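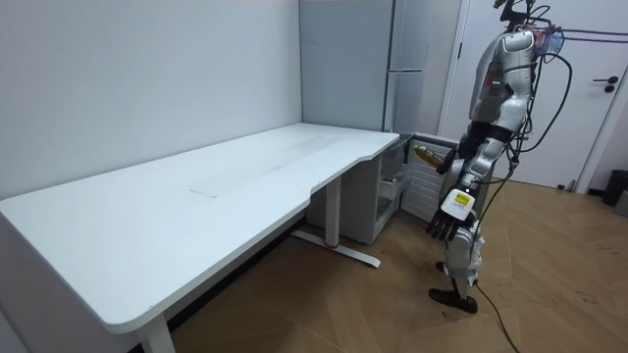 *White desk, back corner*

**Numcombe Youth Club, after-school room, walk-through March 14, 2022**

- [x] Exits clear. Side door sticks, needs a hard push. Told Plesetti in December, no change
- [x] Sign-in sheet out, pens too
- [ ] First aid kit. Short 2 ice packs, bandages low. Reorder
- [x] Extinguisher tag current
- [ ] Outlet covers, 4 missing in homework area. Do befor Monday group... no, before next session
- [x] Allergy list posted. Old one still up under it, take down
- [ ] Pickup cards: some 20 not returned. Call familes
- [x] Van seat belts ok. Custham trip form still unsigned
- [ ] Game closet, top shelf overloaded. Move board games down

Recheck open items next visit.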